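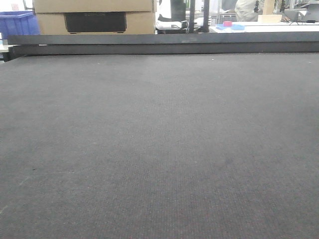

## Session 6: Reading a vendor offer (the Skivora picking kit)

Okay, last time we did grippers in general. In this session I want you to look at one kit the way a buyer would. The Skivora is sold by Brostier as a starter package for bin picking: an arm, a two-finger gripper, a wrist camera, a fixed camera and a year of phone support. Read the offer before you read my notes, please!

What I'd look at first is where the hand has to go. Blue plastic bins, steel rails, rollers between them - it's a tight neighborhood, and the brochure's reach number won't tell you how the fingers get around a rail.
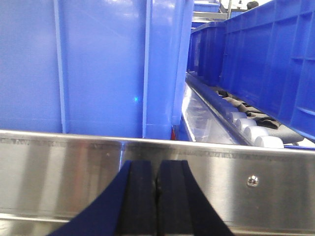 **Does the wrist camera replace the fixed one?**

The offer treats them as a pair, and I'd keep both. The wrist camera is good up close and pretty useless for knowing what the rest of the cell is doing.

Now, the flat test area. I like a dark, carpet-like surface for first trials, and I'd start with one item at a time, well away from the edges, then work outward.

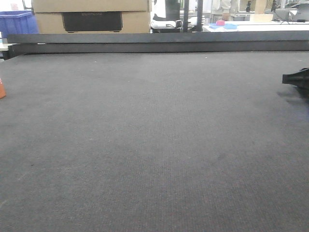 Once you've got single items going, move them closer together and write down every miss, including the boring ones. Derek Nuttall ran the kit at Wisbridge in May and logged 388 good picks out of 462 tries. Is that good? Depends on what a miss costs you, so put that in your write-up.

Things to check in the offer:

- Spare fingers: one set included, lead time 13 days
- Training: half a day, on site
- Bins and rails: not included (easy to overlook, it's on the last page)

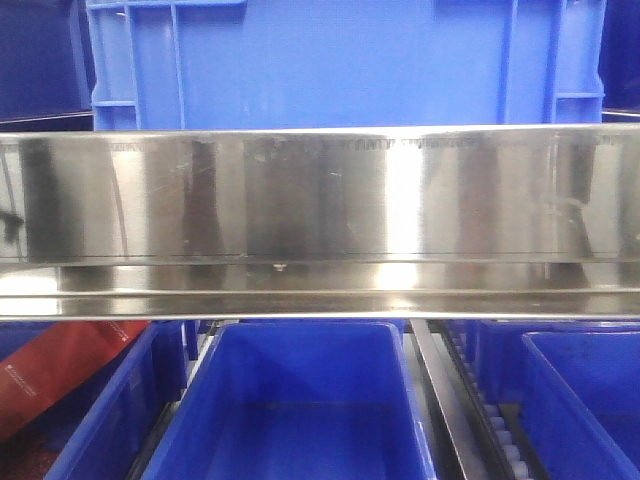 *Fig. 4. Steel beam with blue bins above and below it.*

For next time, write one page on whether you'd buy it for a small parts room. Send it to Imogen Lightfoot by noon.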